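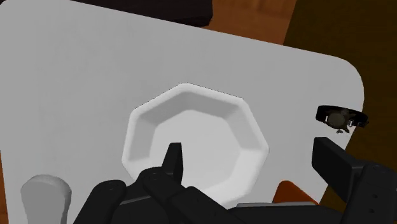
**The hemp that goes on the compost heap**

The field at Rimness doesn't look like much from the road. There is a gate, a line of hawthorn and then a block of dark green, taller than a man by late summer. Drivers slow down when the wind is in the right direction. A few have stopped to take cuttings, and they have all been disappointed, as the crop is industrial hemp with next to nothing in it that would get anyone high.

Arnulfo Agudelo has grown it for 3 years. He came to the farm as a stockman, took over the tenancy when the owner gave up cattle, and put in his first hemp as a break crop between wheats. It suited the ground. It shades out the weeds, needs no spraying and leaves the soil loose enough to drill straight into afterwards.

"I would grow it even if it only paid its costs," he says. "The wheat after it is the best wheat I get."

This year he has 10 acres, sown in the first week of June after a cold spring held him up. The variety is Poser, which finishes early and stands up well to rain. The seed will be pressed for cooking oil and the stalk will go for horse bedding, at a price he calls fair and his wife calls optimistic.

The part of the plant that people are keen to buy is the part he can't sell. Cannabidiol, or CBD, is found mostly in the flowers and upper leaves. Under a British licence a grower may use the seed and the mature stalk. The flower and leaf have to be dealt with on the farm, and at Rimness that means chopping them and turning them into the soil or the compost.

Meanwhile the oil is everywhere. The chemist in Cotham has a shelf of it by the till, between the reading glasses and the throat sweets. The health food shop across the road stocks the Montoya range in drops, capsules and a balm, and the owner says her best customers are women over sixty with sore hands. Almost all of what she sells is made from hemp grown abroad and shipped in as an extract. She has been asked many times whether any of it is local.

"I tell them there's a field of it up the road," she says. "Then I have to tell them it isn't allowed to be in the bottle."

Agudelo has done the sums more than once. Sold for seed and straw, he reckons an acre brings in some £600 before costs. He won't put a figure on what the flower might add, partly because the price of extract has been falling and partly because he would need a dryer, a store and a buyer he trusted. A neighbour who went to a trade day came back with talk of sums that would pay off a mortgage. Agudelo thinks that sort of talk does harm.

"If they changed the rule tomorrow, everyone would plant it and the price would drop through the floor," he says. "I'd still want it changed. It's my crop and I'm paying to throw half of it away."

The paperwork is the other complaint. The first application took most of a winter. He had to send in maps and seed details, and go through a background check. Siting matters too, and he was advised to keep the crop away from footpaths, which ruled out his two best fields. The block he ended up with is heavy clay at the bottom and stony at the top, and the plants show it.

Harvest should begin in September if the weather holds. The combine belongs to a contractor who charges extra for hemp, as the fibre wraps itself round anything that turns. Last year they stopped four times to cut it free with a bread knife. This year Agudelo has bought a better knife.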